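Breteck busca participantes para una prueba con cubos de espuma
6 de febrero de 2026 – Por Hamdia Yilma
Lectura: 2 min
Imprimir | Enviar por correo

Breteck abre una convocatoria para personas mayores de edad que quieran participar en una prueba de manipulación de bloques en su oficina de Achterberg. Se trabaja en una mesa blanca, con un cubo azul claro y otro rosado, y la tarea consiste en apilarlos, separarlos y cambiarlos de sitio.
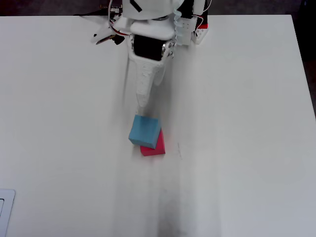 El cubo azul claro, inclinado sobre el bloque rosado.

Cada sesión dura 51 minutos, con una pausa. No hace falta experiencia – sí paciencia, porque los ejercicios se repiten. Los cubos son ligeros y se desplazan con facilidad.
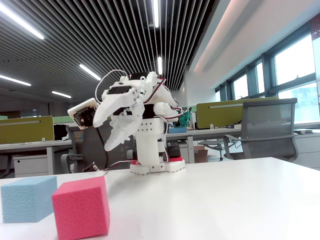
Yo pensaba que apilar dos cubos no tenía misterio y acabé pidiendo otra ronda, comenta Tirza. La silla es cómoda, pero conviene llevar manga corta.

Buscamos 12 personas. La sala es una oficina abierta, con puestos de trabajo detrás de la mesa, de modo que habrá algo de ruido de fondo.

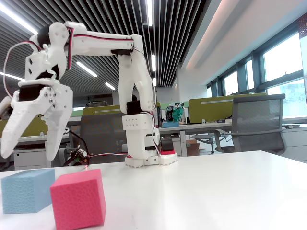

Las sesiones se harán en julio, en horario de mañana. La participación se compensa con un vale de comida y el transporte.

Antes de empezar, los cubos se colocan separados sobre la mesa, y se anota la posición de cada uno.
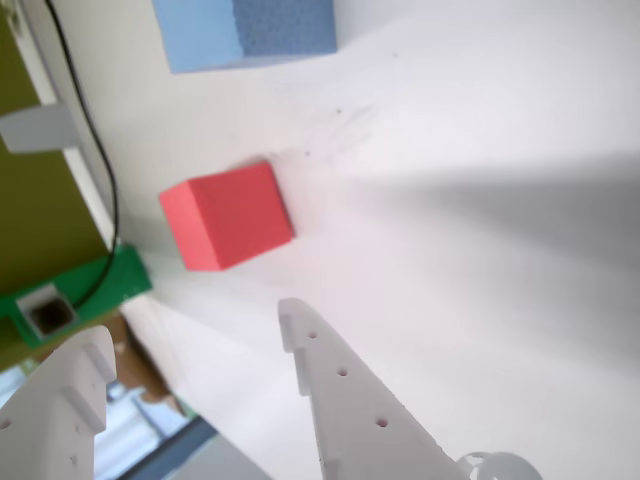
Para inscribirse, basta con escribir a la recepción de Breteck indicando la referencia 3910, nombre y teléfono de contacto. Contestaremos a todas las solicitudes.

Imprimir | Enviar por correo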